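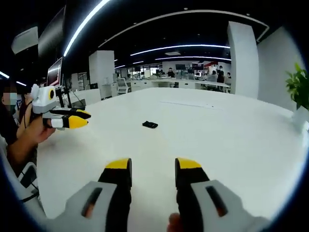 Photo: Dauda Recordings

Salamatu Eze would like it known that she never wanted to record the Barholm sonatas. She says so before she has taken her coat off, and again when the coffee comes, and by the time we have got as far as the second movement of the first one she has said it four different ways. The recording comes out in May 2018.

"I'd spent years telling people they were unplayable," she says. "It was a very comfortable position. You get credit for having looked at them and you don't have to practice."

There are two sonatas for viola and piano, both written in the town of Barholm by a composer whose name has dropped off the title page of the only surviving copy. The publisher, a small firm that seems to have gone under soon after, printed the place and left out the person. Players have called them the Barholms ever since, on the rare occasions when players have called them anything. Eze, who has played viola in one ensemble or another since she was a teenager, was handed the parts by a teacher who told her to come back when she was older. She came back older and still couldn't play the finale.

The pianist on the disc is Olanrewaju Nwachukwu, her duo partner for 12 years, and the one who wanted to do it all along. He is a large, calm man who stirs his tea for so long that I start to worry about the cup. He first read through the piano part on a train, in his head, with his fingers on the tray table.

"It's very badly laid out for the hands," he says. "You can tell whoever wrote it was not a pianist. Or was a pianist with a grudge."

I ask which.

"A grudge," he says. "There's a page in the second sonata where the left hand has to be in two places at once, and the marking says 'comfortably.' A person who can't play the piano wouldn't think of that."

Eze's part has its own troubles. The first sonata opens with a long unaccompanied line that sits on the lowest string and more or less refuses to leave it. Most violists hearing it for the first time assume the composer disliked the other three. Then, 2 minutes in, the piano enters in what sounds like the wrong key and carries on as if the viola were the one making the mistake.

"We rehearsed that entry for most of February," Eze says. "I kept stopping to say, 'That can't be right.' Lanre kept saying, 'It's printed.' I said lots of things are printed."

They checked. The parts are full of errors, and she and Nwachukwu went through them bar by bar before they booked the hall, with a pencil each and, after an argument over a tied note, an eraser each as well. They ended up with 335 corrections. Some were easy, a missing sharp or a rest that nobody had room for. Others came down to taste, and there are a handful they still don't agree on. On the recording, where the same phrase turns up twice in the slow movement of the second sonata, they play it his way the first time and hers the second.

"Reviewers will say it's a subtle rethinking of the material," Nwachukwu says.

"It's a truce," says Eze.

The corrected entry in the first sonata, for what it's worth, turned out to be exactly as printed. The wrong key was the right key. She has made her peace with this, she says, in the tone of a woman who has done no such thing.

The sessions took place at Clustis, a former chapel with a long echo and a heating system that clanks in something close to B flat. They turned it off and played in sweaters. Nwachukwu wore fingerless gloves until the producer said she could hear them, a claim he disputes to this day. I ask how you would hear a glove.

"You wouldn't," he says. "She wanted to know whether I'd take them off."

The piano was a compromise. The hall's own instrument is bright and modern, and Eze thought it bullied her low notes. They brought in an older one with a darker bass and a top octave that Nwachukwu describes as "shy." If you listen to the scherzo on good headphones, he says, there's one high note that hardly speaks at all. They did plenty of takes and picked the one where it sounded as though he meant it.

Dauda, the label, is small enough that both players have carried boxes for it. Its catalog runs to string music that the bigger companies have passed over, some of it with good reason, as Eze cheerfully admits. Its best seller by some distance is a disc of lullabies. Its worst, which sold 664 copies, is the duo's own previous release, a program of transcriptions that she still thinks is the finest thing they have done.

"My mother has six of them," she says. "So take those off."

Filling out the new disc is a short piece called Odov, nine minutes of slow chords and plucked notes that they had been using as an encore. It's a strange thing to end a concert with, and I tell them so. Audiences apparently agree. People tend to start reaching for their bags around the middle, when it goes quiet for the first time, and then have to sit with their bags on their knees until it finishes.

Nwachukwu loves it. He talks about it for longer than he talks about either sonata, mostly about pedaling, and at one point plays a bit of it on the edge of the table. Eze watches him with the patience of somebody who has seen this table played before.

And the finale, the one she couldn't play? It's on there, every note of it, at a speed that makes me slightly nervous even in my own kitchen. She took it faster at the sessions than she ever had in rehearsal. I ask whether she would say it was unplayable now.

"Oh, completely," she says, and looks for her coat. They are doing both sonatas again in the fall, from memory. That was his idea too.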